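Farncombe House Kitchen Group
Minutes of the meeting held 26 September 2021

Present: Rostam Golestani (chair), Imani Biwott, Omid Pakzad, Nazanin Pakzad, Kamil Ďurica (minutes)

Minutes of the August meeting were read and agreed. Kamil had spelled Jugah wrong twice and has fixed it.

1. Matters arising
The gas bill has been paid. Omid returned the stepladder to Garow Hardware and they were very nice about the delay. The big stockpot still has no lid. Imani thinks it went home with someone after the August supper and will ask.

2. The small kitchen
Most of the evening went on this, happily! Rostam opened by saying how much better the small kitchen is to work in than it was in the spring, and everyone agreed. Nazanin and Imani gave up a whole afternoon to the counter and the grout, and the group thanked them both very warmly.

Nazanin reported that the tiled counter cleans up beautifully with baking soda and an old toothbrush. The rounded tiles along the front edge take the most patience, as crumbs and flour paste get into the joints. She would love company next time and promises music.

Omid asked if we should think about replacing the tile with one solid top. He had a price from Kokden of 3078 dollars, fitting included. There was a good long talk about this. Imani spoke up for the white tile, which she loves, and pointed out that it goes so well with the tile on the wall. Rostam felt the money would go further on the floor. Agreed to keep the tile and look at regrouting over the winter. Omid took it in good spirits and says he is coming around to it. 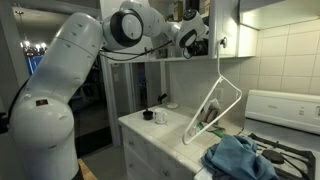

Nazanin then brought up the knobs and hooks. People hang all sorts on the upper cabinet, and she would like one proper rail for dish towels so the cabinet doors can open freely. Kamil has a rail at home that may fit and will bring it in. Hangers to go back to the coat closet at the end of each session, please.

The open shelf next to the upper cabinet needs a good sort. Imani offered to take everything down, wipe the shelf and put back only what we use. Cardboard boxes up high to be looked through at the same time – Rostam suspects old jam jars, and Nazanin is hoping for the missing cookie cutters.

Mugs and cups: please wash and put away before leaving. Kamil asked for this to go in the minutes, and here it is.

Stove: the burner grates were soaked and scrubbed after the August supper and the burners are lighting well. Omid showed the group how to seat the grates so that pans don't rock. Very useful, and several of us had been doing it wrong for years.

3. Harvest supper
Jugah Farm has offered squash and onions again, which is wonderful news. We expect 40 people. Soup, bread and apple crisp were agreed with no argument at all. Rostam will do the soup in 2 batches. Budget set at 300 dollars.

4. Any other business
Imani has a box of good dish towels to give away. Nazanin asked for a second can opener – agreed, Omid to buy.

Actions
Kamil: towel rail
Imani: shelf and boxes; stockpot lid
Omid: can opener; ask for a regrouting price
Rostam: reply to Jugah Farm with our thanks
Nazanin: sign-up sheet for the next cleaning afternoon

Next meeting to be set once the supper is over.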